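OK so I've been teleoperating two arms in simulation all July and I have opinions. Short thread, mostly for Hina Usmani, who asked me what it's like and got a much longer voice memo than she wanted.

The setup: one controller per hand, each one drives an arm. Squeeze the trigger, the gripper closes. Every run gets recorded, and the good ones go into the training pile for the policy. Our project is called Givstead, no idea why, it was named before I got here.

This month's task is a handwheel on a long shaft. Both arms have to hold it. Left down near the end of the shaft, right up by the wheel, and then you carry the whole thing without letting one hand wander off on its own.

My first hour was so bad!! With a real broom handle your two hands just sort of agree with each other. In sim I'd move my left an inch, forget my right existed, and the physics would get very upset and fling the wheel at the horizon (there's a lot of horizon).
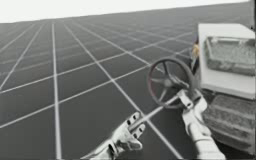
What finally helped was a tip from Vaida Jõgi: pick one hand to lead and let the other one follow, slowly. I lead with the right. Gudrun Haberkorn leads with the left and her demos are smoother than mine, so maybe don't copy me.

Numbers, for the people who like numbers: 52 attempts this week, 33 keepers. A keeper means no drops, no regrasping halfway, and no long pause where I'm scratching my nose. The pauses are my big problem. The policy learns those too!

Bülent Değirmenci trained on an early batch of mine and the arms would reach out, stop dead for 2 seconds, then carry on. That was me. That was me reading the checklist every single time. I've memorized the checklist now.

Other thing I'd pass on: depth is hard. On a flat monitor I kept closing the gripper on thin air just in front of the shaft. I use the grid lines on the floor to judge how far out I am, and I swing the view a bit before I grab. Costs a moment, saves a redo.

Still to sort out: my left wrist runs out of range when I tilt the wheel too far, and then I have to let go and start over. Thilini Sivakumar thinks I should start with my elbow lower. Trying that tomorrow after lunch, will report back.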